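# Sumuscombe Science Film Library: Frequently Asked Questions

Last updated Sunday, April 12, 2026

## Membership

### Who can join?

Anyone with a mailing address in the United States or Canada. Schools, homeschool groups and clubs can join under a single account, but one adult has to be named as the contact.

### What does it cost?

Individual membership is $60 a year. Group rates depend on the size of the group, so write to us before signing up. We don't offer monthly plans, and we don't store card details between renewals.

### What do I get?

You can stream the whole online catalog and borrow discs by mail. You also get the printed viewing guides, which cover background reading, a list of terms and a few questions to talk over after the film. Guides are yours to keep. Discs have to come back.

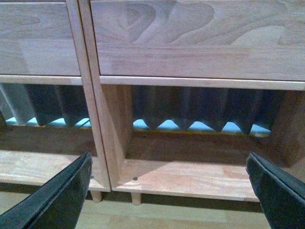 ## The catalog

### How many titles do you have?

Almost 2000, counting short films and single episodes separately. Physics, astronomy and the history of medicine are the strongest sections. Chemistry is thin, and we know it.

### Can I watch everything online?

No. Some older titles were licensed to us on disc only. These are marked "Disc" in the catalog. If a title is marked "Both," you can choose.

### Are the older films still accurate?

Some aren't. We keep them when they are useful as a record of what people thought at the time, and the catalog entry carries a note saying which parts are out of date. If you spot a mistake we haven't noted, use the correction form at the bottom of the entry. Corrections are read by Selvaraj Ekanayake, who edits the catalog. He may write back to ask for a source.

### What is the Herath collection?

A set of geology and ocean films that came to us as one gift last December. Cataloging is still going on. Titles appear online as they are finished, in no special order, so please don't ask us to hold one that isn't listed yet.

### Do the viewing guides come with a reading list?

Most do. The lists mix books for adults and for younger readers, and each book is labeled with a suggested age. We don't sell or lend the books. Your local library is the best place to start.
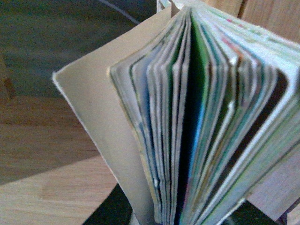
*A well-used book with color running out to the page edges.*

## Watching and borrowing

### Which devices work?

Streaming runs through the Dondix player, which opens in any up-to-date web browser. There is no separate app. If the picture freezes, lower the quality setting first, then reload the page.

### Are there captions?

All streaming titles have English captions. Discs vary - check the entry before you order.

### How many discs can I have at once?

2 per individual account. Group accounts can ask for more.

### Can I show a film to an audience?

In a classroom, yes, as long as you don't charge admission. For a public showing you need written permission, and for some titles we can't give it. Films from Ernunis always need a separate license, even for a free event.

Send us the title, the date and the size of the room as early as you can. 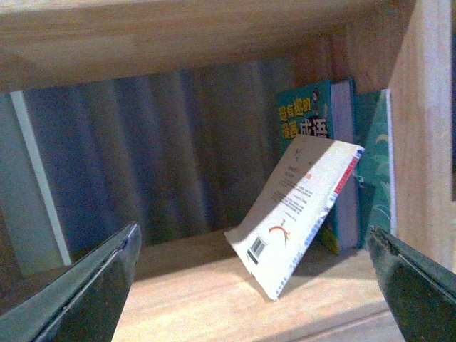 Requests for several titles can go in one message. Put the catalog number next to each one, and tell us if the showing only works with the full set, so that we don't clear half of it for nothing.

### What if a disc arrives damaged?

Mail it back in the same sleeve with a note saying where it skips. We'll send another copy if we have one. You won't be charged.

### How do I cancel?

Sign in, open "Account" and choose "End membership." Streaming stays on until your paid year is over. Any discs you still have should be mailed back before that date.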